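4.2 Tempo de registo e paciência declarada

Das 400 sociedades da amostra, 225 pediram a inscrição noutro Estado-membro através do balcão Jaduma, que promete resposta em 9 dias úteis. A promessa é cumprida, se aceitarmos como resposta o aviso de que falta um documento. A Figura 3 acompanha esta secção.

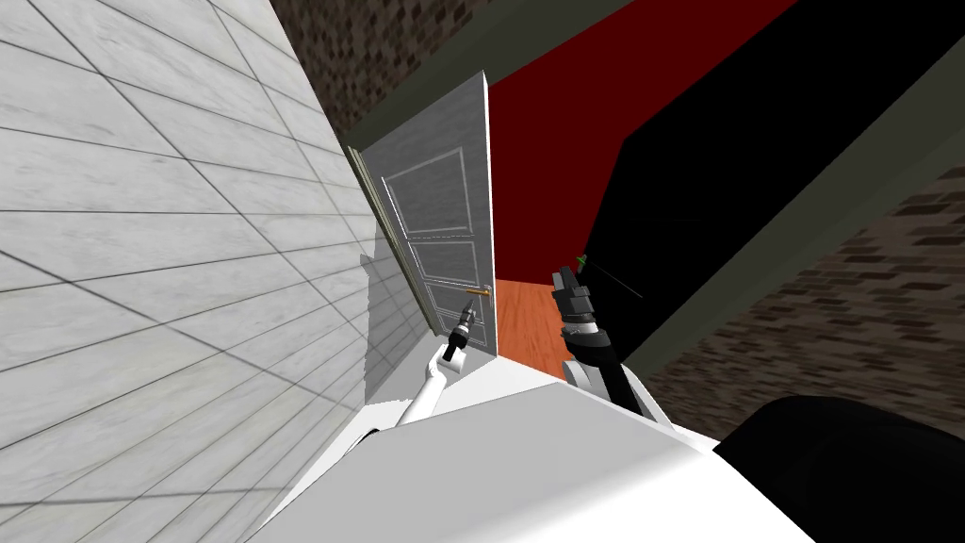

Figura 3. Porta branca almofadada, aberta, junto a uma parede de azulejo marmoreado (imagem de síntese).

Meinrad Stöckli objetou, ao ler a primeira versão, que o prazo devia contar-se a partir do processo completo, e que o contrário seria castigar o balcão pelos esquecimentos dos empresários. Aceitámos metade da objeção e recalculámos tudo. A mediana desceu quase 20 dias, para alívio do balcão e de mais ninguém na amostra.

Persistia a questão da tradução certificada dos estatutos, que a Brirnent pagou duas vezes.

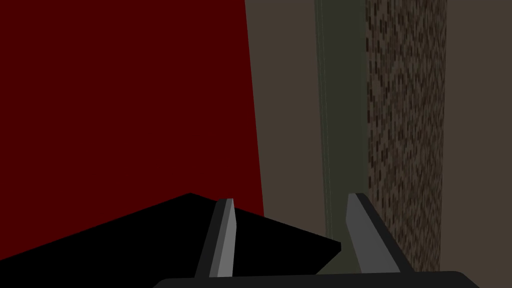
A segunda fatura dizia respeito a uma vírgula. Excluímos o caso da regressão, mas mantivemo-lo no anexo.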